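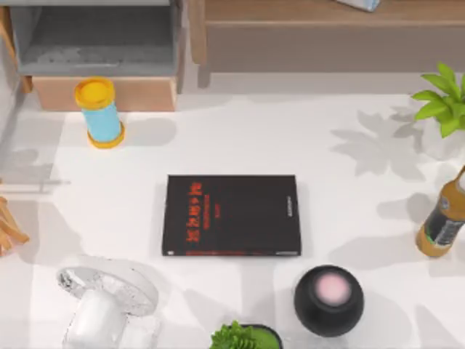
Collecting Examples for a Two-Arm Tabletop Learner: Report of the Spring Project

Group members: Lleucu Prothero, Lowri Parri

1. Purpose

Our project did not try to build a new learning method. The task given to us was to prepare a set of examples from which a model can learn to pick up and move household objects with two arms. We worked only in simulation. The simulator is called Moduro, and the learning program that receives our data is called Zirum. Both were already installed on the laboratory computers when we began in April.

At first we believed that collecting would be the easy part, and that most of the time would go to training. The opposite happened. We trained the model only twice, and all other weeks went into recording, checking and recording again.

2. How the examples were recorded

One example is one complete attempt, from the arms at rest until the arms are at rest again. The operator moves the arms with a pair of hand controllers. During the attempt the program stores the joint positions and the views from several cameras, one looking down on the table and others closer to the hands.

Before each session we load a table arrangement. An arrangement contains furniture at the back, such as a wooden bench and a cabinet, and smaller things on the white table: a book, a speaker, plants, a bottle. Some of these are targets and the others are only there to make the table less simple. Between arrangements we exchange some of the smaller objects and leave the others in their place, so that the model does not learn to depend on one fixed neighbor. The plants were kept very often for their shadows, which change the look of the table a lot.

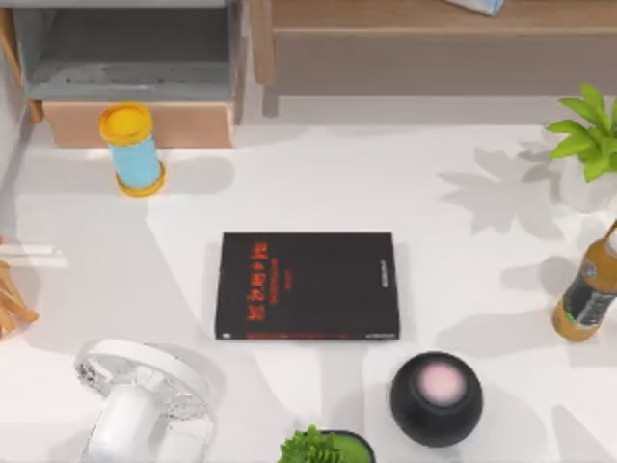 Lowri Parri: I would add that exchanging one object was too small a change in my opinion. The book stayed near the middle in too many of my sessions, and I think the model learned "go to the middle" before it learned "go to the book." If we repeat this work, the target should move first and the other things after.

We discussed this point for a long time and I agree with the first half of it. The arrangements file allowed us to move the target, but we had to write each position by hand, so we did it less often than we should.

3. Checking

Our goal was 2000 attempts. After removing the bad ones we kept 903. An attempt was removed if the target was dropped, if an arm touched the furniture, or if the operator paused longer than 20 seconds. The last rule was suggested by our supervisor, Dr. Wynne. Long pauses teach the model to wait, and in our first training it did exactly this: the arms went halfway and stopped.

The close cameras were the most useful for checking. From the top view, a hand can seem to be well placed when it is in fact too far forward. From the close view we can compare the finger with the things standing near it. 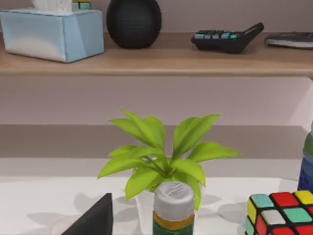

A second difficulty was objects which hide each other. When a tall bottle is in front of a plant, the close camera loses a part of what is behind, and the operator tends to take a longer way to be safe. These longer paths are not wrong, so we kept them, but we marked them with a separate label in the list. Cloltis, the tool which we used for labeling, permits only one label for each attempt. For this reason an attempt with a long path and also a small collision has only the collision label.

4. What we would change

We would write the rules for removing attempts before the first session. We wrote them after the first training, and then we had to watch all the earlier recordings again. We would also let both operators record the same arrangements. Lowri moves fast and corrects at the end, I move slowly from the beginning, and the model can probably see this difference more easily than we can.

The last 20 arrangements were not used in training. They are saved in a separate folder for the next group, together with the list of labels.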